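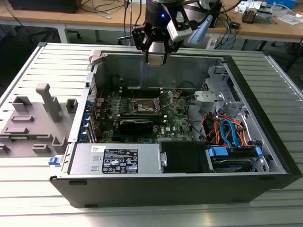
A Dell tower on the bench with the side panel off and the processor socket empty.

Desktop refurbishing: where we are and what to bring

The Saturday bench sessions at Fanevel have now taken in 180 desktop computers since the spring. Most came from two offices that were clearing out, and a smaller number from members' lofts and spare rooms. The towers that pass their checks go to the Sikport study centre and to households on its waiting list. The ones that fail are stripped for parts, and what is left goes to the metal merchant.

Several people have asked what happens to a machine between the front door and the van, so this month's item goes through it.

Each tower gets a number on a strip of masking tape and a line in the book. It is then laid on its side, opened and cleaned out with a soft brush and the small blower. Dust is the most common fault we meet. A heatsink that is packed with fluff will make a good computer slow and noisy, and owners often take this as a sign that the whole thing is finished.

After cleaning we look at the processor. On most models the heatsink has to come off first, and the old paste underneath is usually hard and cracked. We wipe it away with a lint-free cloth and a little isopropyl alcohol, and put on a fresh dab about the size of a pea. If the processor is coming out as well, lift the lever fully before you touch the chip, hold the chip by its edges and set it down on an anti-static mat. Please do not rest it on a jumper. The pins in the sockets on these boards are very fine, and a bent one generally means the board is scrap. We have lost three boards this way and would like to stop there.

Memory is next. We try each stick in turn and run the test overnight if there is any doubt. Sticks that pass go into the labelled tubs, sorted by type and size. We are short of matched pairs at the moment, so if you have any at home doing nothing, bring them along.

Hard drives are wiped, and this is done for every machine without exception, including those whose owners tell us there is nothing on them. A drive that will not complete the wipe is drilled. Where we have the stock, the old drive is swapped for a solid state one. The last batch of these came through Wijesinghe at cost, and there are 64 left on the shelf. They should see us through to October.

The finished computer is put back together, switched on and left running for an afternoon with the side panel fitted. Someone then signs the line in the book. Roughly 600 hours of members' time have gone into the work so far, going by the sheet on the wall, although a fair few people forget to fill it in.

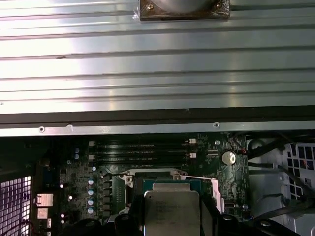 Rizwan Sultana wrote in after the last newsletter to ask whether the workstation machines are worth the trouble. "They take up twice the room and the families at Sikport mostly want something to do homework on," the letter said. "I spent a whole morning on one with a Xeon in it and could have done three ordinary desktops in that time. Could we pass them on to somebody who needs the extra power, and keep the bench for the small ones?"

It is a fair point, and it was talked over at the last session. The bigger machines do take longer, and they use more electricity — a matter for anyone who pays for it by the meter. Against that, the Skutatine drawing class has asked for two and would take more. We have agreed to put workstation towers to one side on the lower rack and open them only when a class or a group has asked for one. Anyone who likes working on them is still welcome to.

On money, the fund stands at £1,458 after the van hire and the last order of paste, cloths and cable ties. The next thing on the list is a second anti-static mat and wrist strap, so that two people can have processors out at once.

If you are coming to the next session, please bring a cross-head screwdriver with your name on it — the shared ones wander. Power leads are not needed, as we have two full crates. Doors open at half past nine and the kettle is in the back kitchen.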